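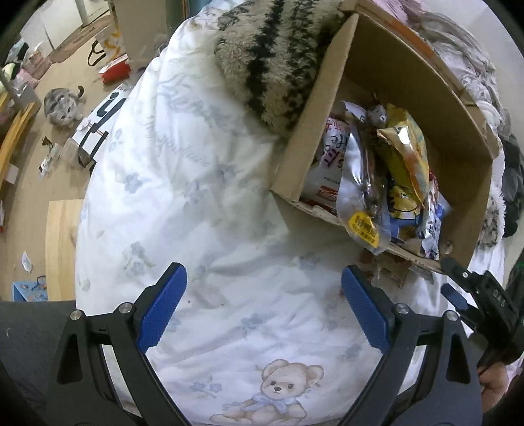 Sorting the snack box on the bed

I have a cardboard box of snacks that lives in the bedroom. I know this is not where food is supposed to live, but the kitchen in this flat has one tall cupboard and the bottom of it is taken up by the boiler. So the snacks have a box, and every couple of months the box has to be emptied and packed again. I did it on Saturday.

I do it on the bed because my back doesn't like the floor any more. The duvet cover is the old one with the blue flowers and the teddy bear, and it was due for the wash anyway. The zigzag blanket stayed on top. The cat got the floor, along with everything else I had put down there and meant to move.

Most of what's in the box comes from two places. Safta Ene, who I used to share an office with, sends me things when she has been to the big Asian supermarket near her sister's. The rest is from Pitow, the corner shop by the tram stop, which has a shelf at the back where the labels are in Japanese or Chinese and the prices are written on in biro. I can't read either language, so I buy by the picture. I have been wrong a few times. There was a bag last winter that I thought was caramel and was squid.

How I pack it

I used to throw everything in and close the flaps. The trouble with that is that the big bags are mostly air and they end up on top, and the small things sink and get forgotten. In October I found a rice cracker at the bottom that had gone to powder.

Now I stand the big bags up against the walls of the box, like books. The small wrapped sweets go together in a corner. Packets with a picture on the front face inwards so that I can see what they are when I open the flaps. Anything long and thin, bars mainly, goes in last and on end, in whatever gaps are left.

The brown stick snacks in the clear bag are the awkward ones. They snap if anything leans on them and you can't fold the bag down. I have tried them flat and I have tried them upright, and upright is slightly better.

I don't squash the bags to get more in. Paraschiva Stanciu at work told me she pricks hers with a pin to let the air out, and then wonders why they taste of cupboard.

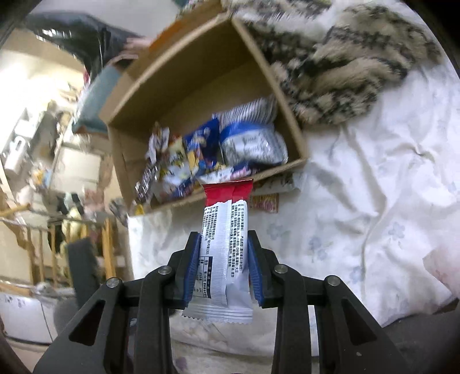

How do you tell when something needs eating if you can't read the packet?

Look for the date first, which is usually printed or stamped along a seam or near the crimped end, and is in ordinary numbers even when nothing else is. The order is often year, month, day, so read it from the big end. If I find it I write it again on a bit of masking tape, in the order I'm used to, and stick that on the front. If I can't find it, I write the month I bought the thing and try to eat it within three.

The nutrition table is easier than it looks as well. The one that catches me out is energy, as it's often given in kilojoules. I had a bag that said 2000 and something and I put it back on the shelf in a fright. It was kilojoules, and for 100 grams, so it was an ordinary bag of crisps. Divide by four and a bit.

What didn't go back in

Two packets had tape on them saying they should have been eaten by the end of summer. I ate one and it was fine, a bit soft. The other I threw away.

I also took out the tea, which had been in there since I moved and had started to make everything near it smell of jasmine. It's in the kitchen now, on top of the bread bin.

The box itself will need replacing soon. One of the bottom corners is going, and I have taped it once already. There's a plastic one with a lid in Nuren that I keep looking at, but it's a bit deeper than the space beside the wardrobe, so I'll measure again before I buy it.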